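Tivstead Football Results – read me first

Hi! I'm Kristine Panganiban, and this is my attempt to get every Tivstead first-team result into one file. It started as a list of cup ties to settle a bet with my uncle and got badly out of hand.

The main table has 1,963 matches, one per row: opponent, home or away, score, manager, and crowd if the paper printed one.

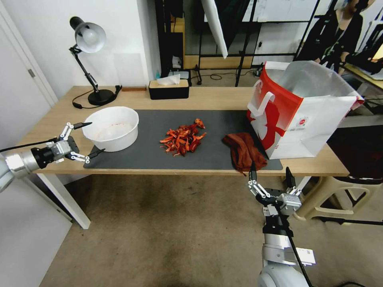
Dried red chilies on the desk mat.

Where it came from: mostly Svend Nørgaard's scrapbooks, plus the match programs Brayan Sánchez scanned for me (200 of them – thank you!!). If the two disagree on a score, I went with the program and put an "s" in the notes column.

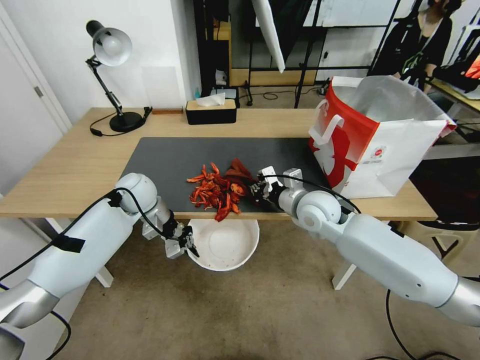 1 min read

Known problems: 112 matches have no crowd figure. The Shetty Cup was played over two legs for a while and I've entered each leg as its own match, so don't add up cup ties without checking the "leg" column. Basent changed their name to Toltetent at some point and I've kept whichever name was used on the day. Friendlies aren't in yet, and 12 abandoned games sit in a separate file.

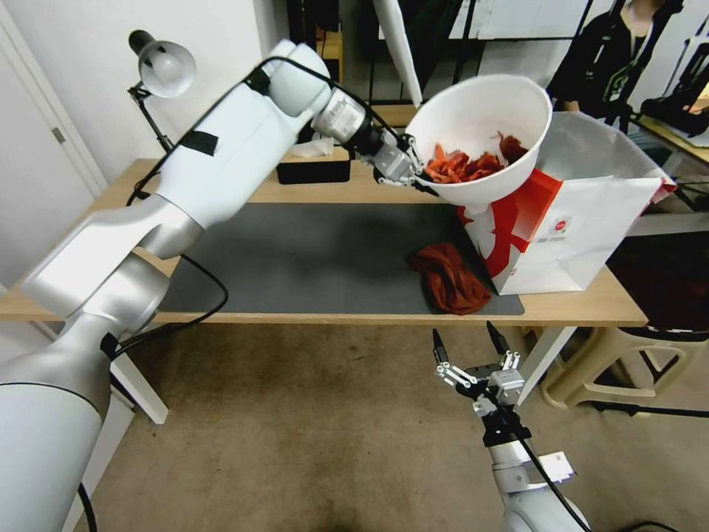
Bowl and paper bag.

Use it however you like, just credit Svend for the scrapbooks. Corrections go to me or Wian Coetzee – a photo of the clipping helps a lot. Next update should be in March, with goalscorers if I can read the handwriting.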